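Ticket 1184 – corkscrew episodes failing our approach-speed rule
Opened by: Wycliffe Mwakyusa
Queue: Kirui kitchen sim, rules and checks
Status: closed, one follow-up

Hi Sze-wing, me again. I've been running the Kirui kitchen counter through the new Zirnineo rule checker and I can't get a clean pass on the corkscrew task. Same message every time: "approach speed over limit inside slow zone". Our house rules say the arm has to drop to creep speed once the fingers are close to anything pointed, and a corkscrew is definitely on the pointed list. I've watched the replays over and over and the arm looks perfectly well behaved to me!

What I tried, in order:

1. Looked at the wrist view on the way in, to be sure the slow zone was on the right object. Jaws open, handle end nearest the fingers, tip pointing away, which is just how our handling rule wants it. 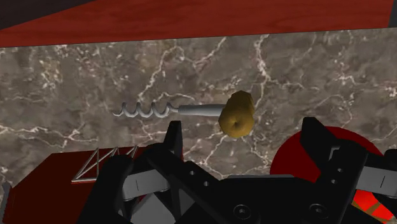

2. Lowered the speed cap in the task file and ran it again. Still failed. I put the cap back afterwards (please do this if you copy my steps, the Savville lot got caught out by a leftover cap in April).

3. Went through the checker log line by line. It samples at 1000 and our replay writes at 2000, so I wondered whether it was reading every step as twice as long. Nope – that would make us look slower, and we're failing for being too fast.

4. Moved on to the keep-clear rule. The counter is pretty busy, with a tall green bottle, bread, tongs and a tomato, and every one of those has its own clearance bubble.

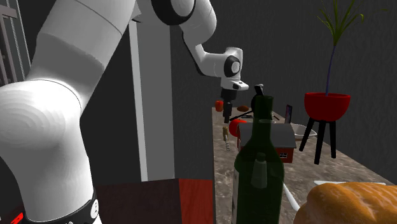
I had a theory that overlapping bubbles were being added together and giving us one enormous slow zone, so the arm was "inside" it well before it had any reason to slow down. I turned the bubbles off for everything except the corkscrew and got a pass first go. Lovely, but I don't want to leave it like that, as the whole point of the rule is that the other things on the counter count too.

Reply from Sze-wing Tseng, 16:20

You're nearly there. Bubbles are meant to overlap, that bit's fine. Have a look at rule 4 in the Sotham sheet: the slow zone takes the strictest object's limit, and it applies from the outer edge of the merged shape. Your task file only slows down at the corkscrew's own edge. Set "zone_source" to merged and turn all the bubbles back on.

Back to me: done, and it passes with everything switched on.
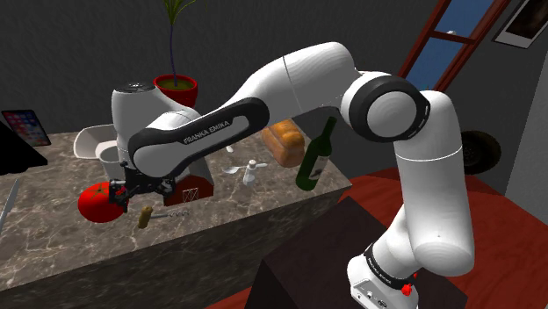
Side view, gripper down by the tomato and corkscrew.

The run takes a bit longer now but I can live with that. I've written "zone_source must be merged on shared counters" into our checklist and taken out my odd little note about sample rates. Follow-up for Sze-wing, no rush: could the checker print which zone it's complaining about? I'd have found this before lunch.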